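How Do You Teach a Robot to Tidy Up?

Think back to when you learned to tie your shoes. Somebody probably sat down beside you and did it slowly, over and over, until your own fingers got the idea. Robots can learn that way too, and I think it's one of the nicest things about them!

Say we'd like a robot to put jewelry away in a box. We could try typing out every tiny move, but oh dear, that would take ages (how would you even write down the wiggle of a chain?). So a person picks up a gripper, a sort of robot hand you can carry around, and does the job with it while a camera watches.
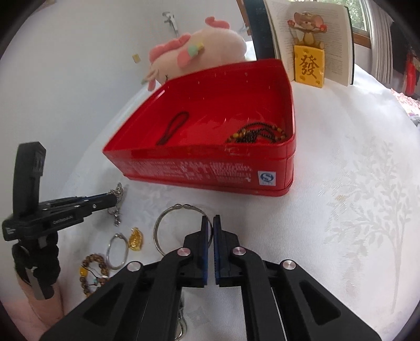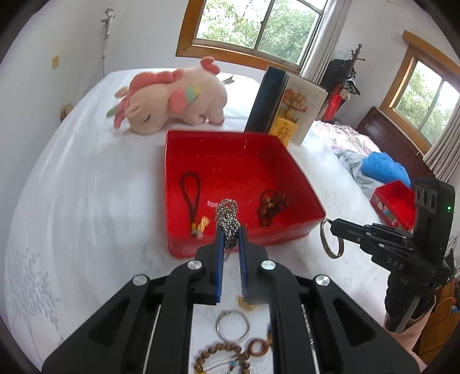
My friend Revathi Poduval has been doing this kind of teaching for 11 months, and she told me necklaces are the trickiest of all. They slither! A block stays the same shape when you pinch it, but a chain flops into a new shape every single time. So she does it again, and again, and one Thursday she did it 34 times before lunch.

All those tries go into a computer, which hunts for what they have in common. A robot might need over 1000 of them before it can have a go by itself, and even then it will drop things. You dropped a few things when you were little, too, and somebody let you try again.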